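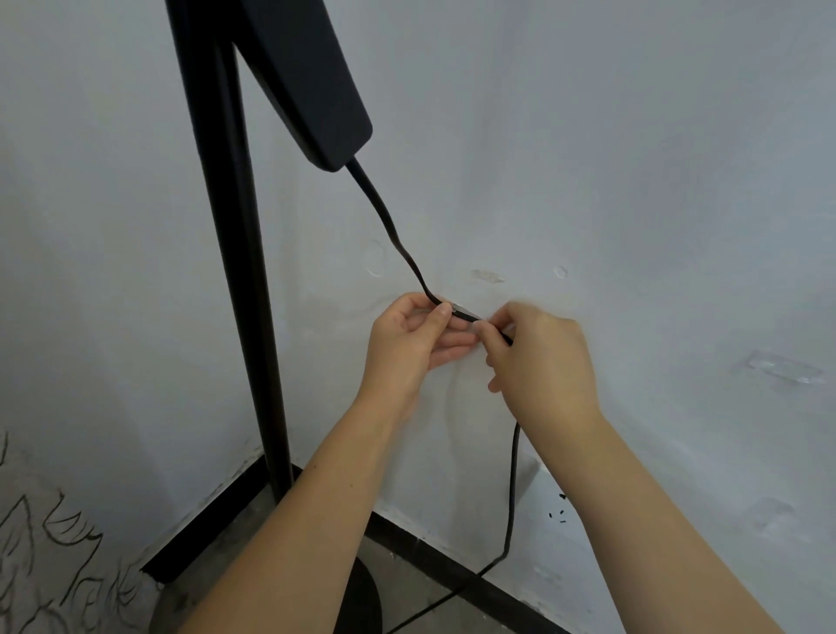
2 min read

I bought a caravan in January, which my sister says is the daftest month to buy one, and by the end of the first week I knew more about seven-pin plugs than I'd ever wanted to. The caravan itself is fine. It's an old Arance two-berth with orange curtains and a door that sticks (I love it!). The lights on the back were another matter. Press the brake and the left indicator came on. Indicate right and the whole lot glowed faintly, like a Christmas tree on its last legs.

My first thought was bulbs, so I changed the bulbs. My second thought was to pay somebody, and a garage in town quoted me £453 for a full rewire without so much as lifting the bonnet of my car. I went home and put the kettle on.

What I should have looked at first was the earth. On the black 12N plug, which is the ordinary one for road lights, the white wire goes to pin 3 and carries the return for everything. If that connection is poor, the current goes looking for another way home and wanders back through whichever bulb it fancies. Two lamps doing each other's jobs is a classic sign of it, as Adesuwa Dauda told me over the phone, laughing quite a lot. She used to fit towbars for Hoxha and she's seen every sort of bodge, including a plug packed with chewing gum.

So out I went in my big coat with a torch and a small screwdriver. I unhitched, unscrewed the plug and slid the cover back along the cable, and there was the white wire, green and furry at the end and held in by two strands. Two! I cut it back to clean copper, stripped it again and did the screw up properly. Then I thought I might as well do the other six while I was there, and that took me 20 minutes because my fingers had gone numb.

If you have a go yourself, draw the old layout before you undo anything, even if you're sure you'll remember. Colours are meant to be standard: yellow for the left indicator, green for the right, red for the brake lights, brown and black for the tail lights, blue for the fog. Mine had been repaired by a previous owner who evidently had plenty of brown and used it wherever he liked. A cheap tester helps no end. I've got a Grodeo one with little lamps on it, and it lives in the glovebox next to the mints.

Clamp the outer sheath too. Mine had been hanging by its wires for years, getting a tug at every corner.

The lights all work now, and we're booked in for three nights by the sea. The fridge has started humming, so that's next.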